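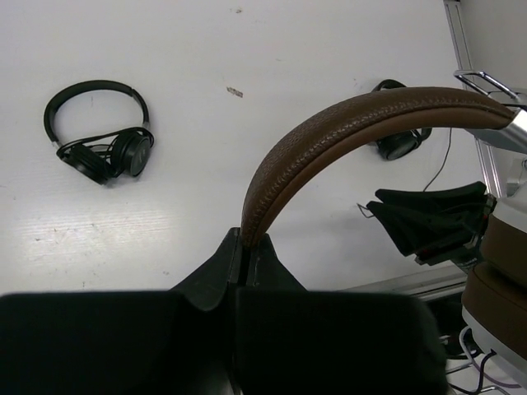 # Bindthorpe headphone handling set

Maintained by Ramil Ignacio, with floor notes and task wording by Lama Shboul.

We refurbish headphones at Bindthorpe. They come back from language labs, call centers and museums, and for years every pair has gone through the same pairs of hands: pick it up, untangle it, look it over, wipe it, set it down. This repo holds recordings of a two-arm cell learning the handling part of that job, plus the notes the bench team wrote while it moved in next to them. I'm very happy with how it came together and I hope other small repair shops get some use out of it.

## What's in the repo

- `episodes/` – recordings from the cell, one folder per episode
- `tasks.md` – the task wording, in the language the bench uses
- `floor_notes/` – comments from the people working beside the cell
- `splits/` – train and held-out lists
- `tools/` – a small viewer and a script that checks for missing files

There are 3000 episodes across 23 tasks. Each episode has joint positions for both arms, gripper opening, a fixed view of the table, a close view from the gripper side, and a one-line task sentence.

## Tasks

Most tasks involve over-ear or on-ear models with the cord attached. The short version:

| Group | What the arms do |
|---|---|
| Lift | Take a pair by the headband and raise it clear of the table |
| Two-hand hold | One arm on the headband, the other near an ear cup |
| Turn | Rotate a held pair so the other side can be inspected |
| Separate | Move one pair away from its neighbors |
| Set down | Place a pair on the table without dragging the cord |

The two-hand hold is my favorite group. Headphones are floppy in all the wrong places, the cups swing, and the cord goes wherever it likes, so getting two grippers to agree on one pair is a lovely problem!
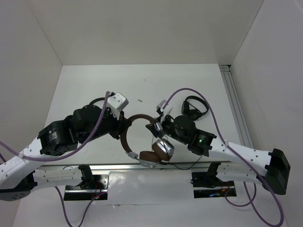

**Does the cell replace anyone on the bench?**

Our bench still has the same five people it had before the cell arrived. The cell takes over part of the lifting and turning, and the bench team does the inspection, the repairs and the final listening check.

## What changed for the bench

Lama ran the intake bench before she took on the task list, and she insisted that the floor notes ship with the data. I'm glad she did. A few things from them:

- Wrists. Turning pairs over all morning was the part people complained about most. The notes mention it less after January, though we have no medical data and make no claims there.
- Rhythm. The cell is slower than a person. Early on, people stood and waited for it, which annoyed everyone. Now it gets its own tray and the bench works from a separate one.
- Sorting. Intake used to sort by customer. It now sorts by cord first and customer second, and that took a while to get used to.
- Skills. Two people on the bench have learned to teleoperate the arms and recorded most of the Turn group. They're much better at it than I am.
- Noise. Motor noise made the listening check harder, so that station moved to the far side of the shop.

Not all of the notes are cheerful. One person writes that she misses handling each pair from start to finish, because she used to notice worn padding with her fingers before she ever saw it. We've left her comment in as she wrote it. It also led to the `soft_pad` flag, which a bench worker can add after checking a pair by hand.

## How episodes were recorded

An operator drives both arms from a pair of leader arms. Task sentences are read from a card before recording starts. If a pair slips, the operator may try again inside the same episode, and the episode gets `retry: true`. We kept those on purpose – the recoveries are some of the most useful material in here.

Sessions are capped at 26 episodes per operator. Lama set the cap after looking at how grip quality drifted late in longer sessions.

## Splits

The held-out list is organized by headphone model, so no held-out model shows up in training. Use `splits/mahasneh.txt` for the standard list. `splits/triro.txt` is an older, smaller one kept so that earlier results can be repeated.

## Known problems

- Thin cords are hard to make out in some views, especially where they pass behind a gripper.
- Operator style varies a lot. One of us grips the slider far more often than the others do.
- A handful of Set down episodes end before the gripper has fully opened. They're tagged `short_end`.
- Joint data and video can be out of step by a few samples in the `triro` episodes.
- Earbuds and wireless models aren't covered.

## People in the data

Operators agreed in writing to have their recordings shared, and could withdraw any session before release. Operator IDs are shuffled between releases. We don't publish speeds per person, and the license asks you not to work them out. Floor notes are unsigned unless the writer wanted a name on them.

## Loading

The loader lives in our small helper package, `rostico`:

```python
from rostico import load
eps = load("episodes/", split="mahasneh")
print(eps[0].task)
```

Run `tools/check.py` after downloading. It prints the name of any folder that came through incomplete, and downloading that folder again is enough to fix it.

## Contributing

Bug reports are welcome, and so are notes from other shops. If you run a similar cell, please send what your bench team thinks of it along with your numbers. Ramil looks after the loader and the splits; Lama handles task wording and anything in `floor_notes/`.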